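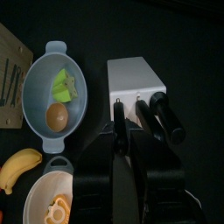
**4.2 What people did with the leftover songs**

I went into the sorting task thinking the leftovers would be boring, and I was wrong. Each of our 246 listeners worked through a share of the 600 clips from the Mahawong archive of regional dance-band recordings, dragging them into groups of their own making in Gestent (the sorting tool from Section 3), and they could leave a clip ungrouped if nothing felt right. Most music similarity studies I've read throw those ungrouped items out before the clustering starts. I kept them, and I'm glad I did, for a reason that has as much to do with kitchens as with music. In Figure 2 a brown egg and a green star-shaped piece of fruit share a pale blue bowl, while the yellow banana isn't in a bowl at all, and you could read that as "banana doesn't belong with fruit" or as "banana doesn't need a bowl." Those are very different claims! A clip left outside every group has the same problem. The listener may find it strange, or may find it so plainly its own thing that a group for it seems silly.

To pull the two readings apart I asked a follow-up question about every ungrouped clip: was this one hard to place, or easy to name? I'd half expected people to shrug and click whatever was closest. They wrote paragraphs (well, some did). Slow waltzes got called easy again and again, usually with a remark like "it's just a waltz, what else would I put there?" The brass-heavy polkas with a borrowed rock backbeat were the hard ones, and people could be quite cross about them.

The second thing I looked at was group size. Listeners made anywhere from two groups to 33, and I set the cutoff for "fine sorters" at 11 or more. Fine sorters left fewer clips out, as you'd guess, but the clips they did leave out were mostly the hard kind. The people with only a few big groups were the ones leaving waltzes on the side. So the same gesture seems to mean one thing to a lumper and another to a splitter, and averaging across both (which the default Fladar similarity score does) smears them together.

I should own up to a weakness. The follow-up question came after the sorting, sometimes a good while after, and people may have talked themselves into a tidy answer. In the Zultura pilot we asked during the sort instead, and everybody hated it, me included, when I tried it myself one Wednesday and lost my place after every second clip. I don't have a nice fix for this yet. For the models in Section 5 I treat "easy" and "hard" leftovers as separate outcomes and run everything a second time with the two merged, so you can see how much the distinction is doing.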